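Skerkberg production meeting, June, 2 p.m.

Present: Frans Verbruggen (chair), Godelieve Stevens, Willy Claeys, Recep Dağdelen. Apologies from Dirk Boersma.

**1. Last meeting**

Minutes accepted with one fix: the Koster build is for console, not PC.

**2. Demo**

Recep reported that the opening chapter now runs start to finish. The playable part takes 46 minutes. Godelieve wants the boat section trimmed before anyone outside the studio plays it. Agreed. Recep will send a new build to Okia when the cut is in.

**3. Open bugs**

There are 18 left on the list for the demo. Willy asked that the save problem in the harbor go first. Subtitles still drop out when the player skips a line. Recep to look at both.

**4. Trailer**

The music is late. Frans will call the composer. The title card stays as it is, and the release window comes off the end screen until Okia confirms it.
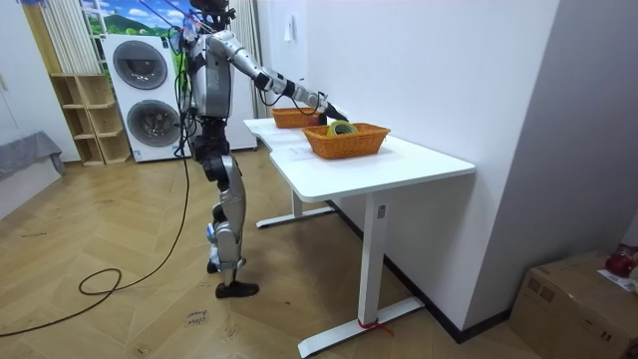
*Minutes by Willy Claeys*

**5. Closed test**

Sign-ups stand at 3000. Godelieve proposed letting players in by region, starting with people who played Cevevstead. Dirk had sent a note asking for keys to go out by email only. Both agreed.

**6. Other business**

None. Next meeting same time, after the new build is up.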